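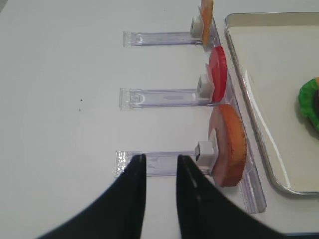

# 电影得了96%，就一定好看吗？

文：Yakubu Akinola

你大概见过这样的海报：主角站在山顶上，披风飘起来，旁边印着一个比主角的脑袋还大的数字，96%。后面也许还跟着一句“影评人一致叫好”。

我每次看到这种数字，都想先问一句：96%的什么？

就拿动画片《特里玛》来说吧。它的海报上写着96%，数字来自一个叫Tello的打分网站。住在Stitstead的读者Ulises Mamani给我写信，说他二月份看了这部片子，看到一半就想回家。他问我：“是不是我看不懂？96分的电影我怎么会觉得没意思？”

Ulises，你没有看不懂电影。海报上的数字倒是很容易让人看错。

## 百分号是什么意思

先注意一个小细节：海报上写的是96%，你信里写的是96分。这两样差得远呢。

Tello的做法是这样的：找来100个写影评的人，问他们“你推荐这部电影吗？”每个人只能回答推荐或者不推荐。有96个人说推荐，海报上就印96%。

可是“推荐”里面装着各种各样的想法。有人看完激动得睡不着觉，算推荐。有人打了个哈欠说“还行吧，反正下雨天没事做”，也算推荐。要是这96个人全都觉得“还行吧”，海报照样可以印96%，一个字都不用改。

反过来，有一种电影，一半的人爱得要命，一半的人气得想退票。它只能得50%。可说不定你就是爱得要命的那一半。

所以，96%告诉你的是“有多少人不讨厌它”。至于他们有多喜欢，这个数字没说。

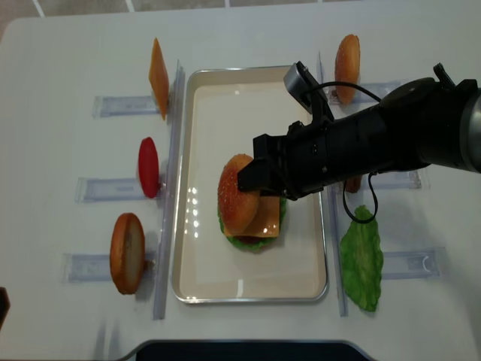 还有一种数字叫平均分，算法不一样。每个人都打一个分数，满分100，把所有的分数加起来，再除以人数。听上去公平多了，是不是？我还是有点怀疑。一部电影里有故事、有画面、有音乐、有配音，你要把它们全部压成一个数字，总会丢掉点什么。看看图里的汉堡：上面是撒了芝麻的面包，中间夹着一片方方的奶酪，下面铺着绿生菜。假如我只告诉你“这个汉堡70分”，你能猜出我不喜欢的是奶酪还是生菜吗？猜不出来。一部电影得了70分，你也猜不出是故事糟糕，还是歌太吵。如果你最看重故事，而扣掉的分全在歌上，那这70分对你就没多大用处。

## 是谁打的分

再来看第二个问题：打分的是些什么人？

写影评的人大多是成年人，他们一年要看很多很多电影。看得多了，口味会变。你觉得新鲜的笑话，他们可能已经听腻了；他们觉得“结构巧妙”的地方，你可能觉得闷。谁也没有错，只是坐在电影院里的人不一样。

网站上还有普通观众打的分。听起来更像你我的意见，可是也得小心。愿意专门上网打分的人，常常是特别高兴或者特别生气的人。那些看完觉得“嗯，可以”，然后就去吃晚饭的人，多半懒得动手。

更麻烦的是，有些人还没看电影就先打了分。喜欢那个明星，给满分；讨厌那个明星，给零分。网站会想办法把这样的分数挑出来，能不能挑干净，我不太相信。

## 有多少人打分
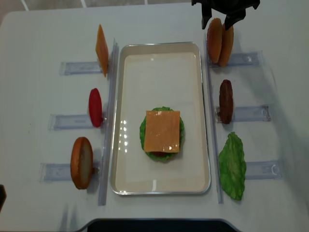
人数也很要紧。假设有一部小电影，刚上映，只有2个人写了影评，两个人都说推荐。那么它的得分是多少？100%！比《特里玛》还高。

可要是那2个人里有一个是导演的表哥呢？

等到有20个人写了影评，这个数字就稳当一些了，多一个人摇头，它也不会一下子掉到地板上。只有2个人的时候，一个人改变主意，100%立刻变成50%。你可以自己拿纸笔算一算。

所以看到一个特别漂亮的数字，先找找旁边的小字，看看是多少人打的。海报上往往没有小字，那就更要多想一想了。

## 海报上的那句话

除了数字，海报还喜欢引用影评。比如：

> “令人惊叹！”

很厉害的样子。但原来的那句话也可能是这样的：“这么长的电影居然没有一个好笑的地方，真是令人惊叹！”

你看，几个字一个都没改，只是把前面的剪掉了。印海报的人想卖票，他们当然挑最好听的字。要是一句引文短得只剩一个词，我就会去找找它本来有多长。 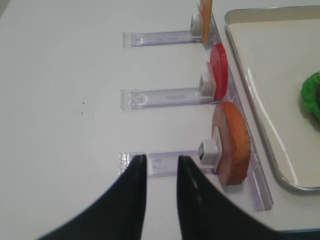
*三个透明支架，排成一列。*

## 那还要不要看分数

可以看，我自己也看。分数能帮你躲开一些人人都受不了的电影，这个用处是真的。只是不要让它替你做决定。

你可以试试下面的办法：

- 找一个和你口味差不多的人，问问他喜不喜欢，为什么喜欢。
- 读一篇夸奖的影评，再读一篇批评的。如果批评的人说“打斗太多了”，而你最爱看打斗，那这句批评对你来说就是好消息。
- 看完电影以后，先别上网查分数，自己写下两句话：哪里好，哪里不好。然后再去看别人怎么说。

最后一条我特别想让你试一试。先看了分数再想自己的意见，脑子很容易偷懒。我就吃过这样的亏：有一部叫《Clisetholm的灯塔》的老片子，我因为听说大家都讨厌它，拖了好久没看。后来在电视上碰见了，从头看到尾，一次都没换台。

你也不必因为我喜欢它就去看。我的意见也只是一个人的意见，和别人的一样，该怀疑就怀疑。

至于Ulises，他在信的末尾问，下回再有96%的电影，他该不该去。我的回答是先看预告片，再问一个看过的同学。要是那个同学说“还行吧”，记得追问一句：“还行”是哪里还行？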